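Stakville shop pages
Cirska hand gripper: setup and care FAQ

Maintained by Gaetano Carbone, last reworked in August. The maker's guide covers most of the same ground with more optimism. Where we disagree with it, we say so.

Do I need to calibrate it every morning?

The guide says yes. We did that for the whole first season and compared the numbers, and the morning run almost never changed anything we could measure. We now calibrate after a drop, after a pad or finger swap, and every 200 grasps on a long job. If you want to do it daily, fine, but please don't tell new people it's the reason your data is clean.

How do I know the finger is on straight?

Look at the live view. On our build the finger should run straight up the middle of the picture. If it leans, loosen the clamp screw, seat the finger again and tighten by hand. The "self-centering" clamp does not center itself. It holds the finger wherever you left it, including crooked.

Check it against something vertical close to the center of the view. Don't judge it against a door or shelf edge out toward the sides, where the fisheye bends everything. Brodie Tomoana spent an afternoon correcting a finger that was perfectly straight, and he has asked that this paragraph stay in.

The corners of my view are black. Is the lens loose?

Probably not. It's a round lens, so dark corners are normal. A loose lens shows up as a blacked-out area heavier on one side than the other, and it will shift if you tap the housing. If it does shift, stop and bring it in. Do not put glue on it. We have had two come back with glue on them.

What are the vents for, and can I tape over them?

They let heat out of the housing. The big slot and the small one both need to be clear. People tape them up to keep crumbs and dust out, and then report that the unit shuts off for no reason. Brush them with a dry paintbrush, along the ribs. Compressed air is what the guide recommends, and in our experience it drives the dirt further in. We'd want to see the inside of the unit they tested that on.

How often does the pad get replaced?

Ruotsalainen lists the pad at 300 hours. Ours don't get there. The texture on the inner surface starts to go smooth well before that, and once it's smooth, plastic bottles slide. At 80 hours, start checking it with a fingernail. If the nail glides, change the pad. The Warner replacements cost less and fit, though the first batch we got needed trimming at the base, so try one before you buy a box.

To swap it:

Power off and unplug the cable.
Take the finger out first. Pulling the pad off around it will tear the pad.
Peel from the back edge, wipe the seat with a damp cloth, and let it dry.
Press the new pad down evenly, put the finger back, and calibrate.

Can I clean it with alcohol?

On the gray body, yes, lightly. On the pad, no, whatever the label on the wipes says. Keep it away from the lens too and use the lens cloth in the case.

Does automatic exposure cope with dark shelves?

Not as well as claimed. Against a pale wall it will often set itself for the wall and turn the inside of a cabinet nearly black. Lock the exposure with the gripper pointed into the cabinet, then back out and begin. We use preset 44 for drink shelves. It makes the wall too bright, and we don't care about the wall.

Anything special about drink coolers?

Clear dividers, mostly. In a dark cabinet you may get only a faint line along the edge, and depth tracking tends to look straight through the panel. Find each divider by eye before you reach in, come in from low down and go slowly. Caps are a better target than clear bottles because the color holds up. And keep an eye on the gray housing: it takes up a good part of the lower view, so a low shelf lip can get behind it without your noticing.

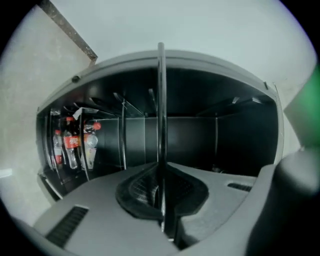 Who fixes it if I break it?

Gaetano, at the back bench, before 4 p.m. Bring the cable and the charger along with the unit, even if you're sure they're fine. Write down what it was doing when it quit. "It just stopped" goes to the bottom of the pile.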